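The Packing Bench Learns New Hands

Returns come in at 6 a.m. at Pamley. Shoes mostly. 3000 pairs in a bad June week, each one checked, paired, boxed, taped. Thoa Tô did that by hand for years and her wrists know it.

Now arms do part of it. Slow, fussy, getting better. Her job's changed to showing them how, then fixing what they fumble.

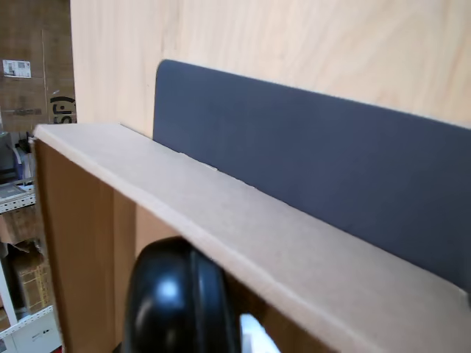 Boxes are the hard part, she says. Not shoes. Cardboard gives, corners go soft, no two sit the same way. A top corner that's slightly frayed, a glossy black finger down inside the walls, and you're hoping it doesnt snag. "I used to do it without looking," she says. "Now I have to think what my hands knew."

Pay went up 3 percent. Some wanted more. Toàn Ninh, on the bench next to hers, asked for shorter shifts instead and got them, sort of. He repeats one move 185 times before lunch. Dull, he says, but he sits down for it.
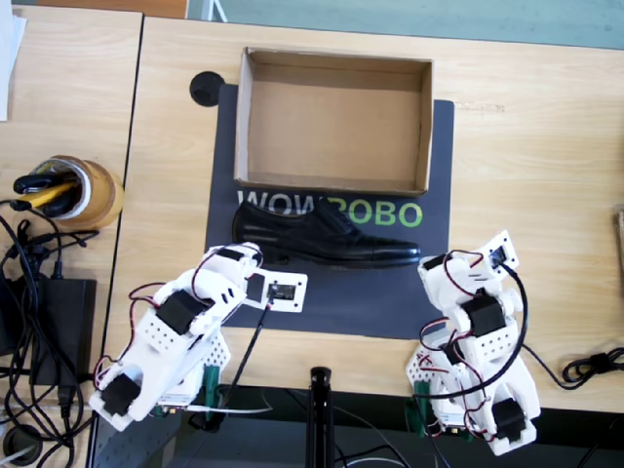
Sonard, which sells Pamley the software, talks about 66 pairs an hour by next year. Toàn laughs at that. The managers don't. No layoffs so far, and no promise in writing ether. Two people moved over to the Fatley building, one left for Phan.

Thoa is staying. She wants the training title on her badge, and has asked twice.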